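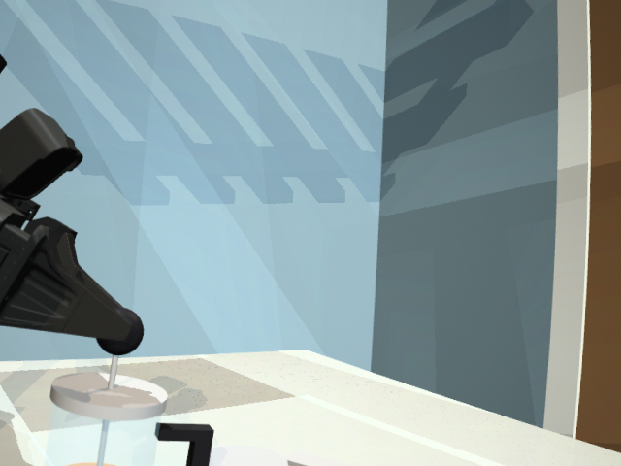
Zadedell starts its breakfast service on 15 Sep 2024, and many of you have asked us what will be on the menu. The dining room will open at seven in the morning, three hours earlier than it does today, and the kitchen will serve breakfast until eleven. Chef Osvaldo Vasconcelos has kept the list short. There are eggs baked in tomato and sweet pepper, a corn bread with soft cheese, rice pudding with lemon peel, and a ham toast which the staff has already eaten too many times during the tests. Coffee will come to the table in a French press, with the plunger still up, so that each guest can decide when to push the rod down. Four minutes is our advice, but some people like it stronger and we will not argue.

The beans come from Paiva, the small roaster two streets behind us. They made a blend for our breakfast which is a little darker than the one we pour at dinner. If you take milk, please try it first without – it has a taste of dried fig that disappears quickly. Tea drinkers can choose between black, mint and lemon verbena.

We also changed the room. The long bench by the window was covered again in green cloth, and the old mirror from the corridor now hangs opposite the bar. At breakfast we will use only the front room, which has 41 seats. The back room stays closed until lunch, because the bakers need the big table there for shaping the bread. It means that on busy mornings you may wait a little. You can leave your name at the door and have a coffee standing at the bar.

Reservations are possible for parties of five or more. Smaller parties can just come. Children are very welcome, and for them there is a half portion of everything except the baked eggs, which are cooked in one size of dish.

Dinner continues as before, with two small changes. The duck rice is leaving the menu for now and will return in October, when Osvaldo can get the sausage he wants for it. In its place there is a veal cutlet Milano, thin and wide, with a salad of bitter leaves and a lot of lemon. The second change is the wine list, which now has four wines by the glass from the Revovitz cellar. The white is the one I would order with the fish soup. The red is quite heavy and goes better with the cutlet or with cheese.

For those who keep our loyalty card: breakfast will count too. Every breakfast gives you one stamp, a dinner gives you two as always, and a full card is still worth one main course. Old cards with the blue border remain valid, also if they are folded or a bit dirty.

We are still looking for one person to help at the bar from six thirty to noon, four mornings a week. Experience is good but we can teach the rest. Please come by between lunch and dinner and ask for Osvaldo – he prefers to meet people in person and does not answer his e-mail very fast.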